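# The Sallencombe kitchen, start to finish

Four months of dust and one very patient dog later, we have a kitchen again! I've been promising pictures of the eating end of the room since September, so this page is for everyone at Eltcombe who kept asking (and for my sister, who picked the chairs and wants full credit). Rupert Hämmerli did the floor and hung the door to the pantry, and he put up with me changing my mind on the paint. We went with Ritchie in the end, a soft off-white that looks different every hour. 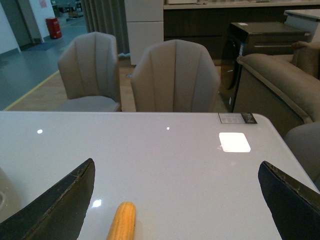 The table was the big splurge, and I'd do it again tomorrow. We measured the room for a 20-inch gap behind every seat and it fits beautifully, with space left over to carry a hot pot past someone's shoulders. I was nervous about going glossy with kids in the house, but I love how the top picks up the ceiling lights, and a plain yellow ear of corn looks downright cheerful on all that white. The taupe chairs calm it down nicely. They're upholstered and so comfortable that dinner has started running long, which suits me fine!

Corn is what we eat most at this table, by the way. My method is lazy: husks off, 11 minutes in the steamer, then butter and lime and far too much salt. My sister likes hers cold the next day, straight from the fridge.

Next up is the window seat, once the cushion fabric gets here.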